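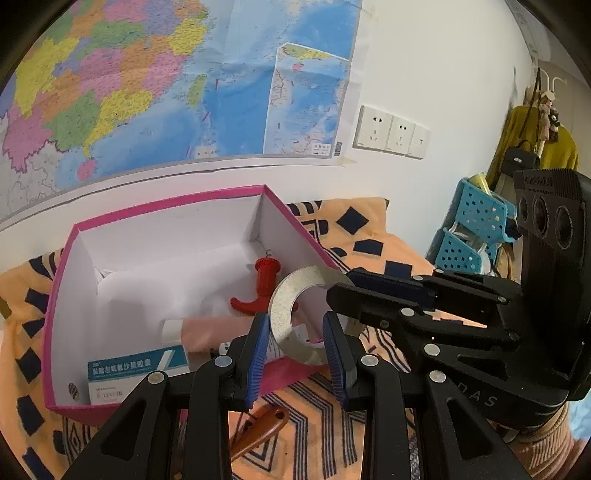

3 min read

Is the Unow hand gripper kit worth it for small parts?

Posted September 16, 2020 in Grippers & Handheld Tools

I've been going back and forth on the Unow kit for weeks and would love to hear from people who own one. The one I mean is the handheld version with the black linkages and the blue textured pads, with the three-lens camera module mounted on the side. I don't have a robot arm yet (hoping for one in December, if the budget gods allow) so for now I'd be holding it myself and recording simple tidying jobs -- pick a thing up, put it in a box, go again.

My worry is little metal stuff. Washers, hooks, coins. I had an older two-finger clamp from Drurkov and anything thinner than a pencil just slid right out, and I ended up grabbing things by hand and pretending that counted. The seller's page says the pads will hold a washer by the rim, but they say a lot of things. Also, do I need a proper bench for this? I live in a small place and most of my flat surfaces are, well, the bed.

The full kit is 754 dollars with the camera and I'd rather not find out the hard way.

-- Prerna workshop account

nadar_bench

I've had mine since last December and I'd buy it again, with some grumbling.

A washer is fine. You can pinch one between two of the pads and the texture does a lot of the work. I come in from the side with the washer standing up a little, and if it's lying dead flat on something hard I slide it to an edge first. On a bedspread it's easier than on a table, believe it or not, because the cloth gives and you can get a pad under the rim. A patterned one is fine too, mine is a lot louder than it should be and I still know where my parts are.

Coins are another story! A small coin down in the inside corner of a box is the worst thing you can ask of this gripper. The pads are wide compared to the corner and you end up chasing it along the wall. I logged 91 tries at that one job and got 70 of them, and that was after a whole weekend of practice, so don't judge the kit on your first evening.

For the box itself, get an open one with a rim in a strong color. Pink has been great for me because I can see where the edge is when I'm lowering something in. Start with big friendly shapes (a tube with a cap, a medicine carton, a plastic handle) and save the metal bits for later. The carton will dent if you squeeze it like a washer, ask me how I know.

Things I don't love: the pivot screws. There's a whole row of silver ones and mine work loose. I go over them with a small driver before every session, and I put a dab of the removable thread stuff on the worst ones. The manual gives this one line near the back. Also the camera sits out on the right side, so if you're left-handed you may find yourself bumping it on things.

No bench needed. I did my first 4 months sitting on the edge of the bed.

lowshelf

Agree with most of that but I'd add up the extras before you order. The price you quoted didn't include spare pads when I looked, and those are the part that wears. Mine went shiny at the tips and after that the thin stuff started slipping, same complaint you had with the Drurkov. New pads fixed it. Shipping on them was slow both times and support took a while to answer me, though they were nice about it once they did.

If you only want to try the idea, see if somebody near you will lend you one for an afternoon. Your wrist will tell you a lot. Mine gets tired well before I do.

toolbox77

got one, works ok. dont leave the washers on the bed, you will find them at 2am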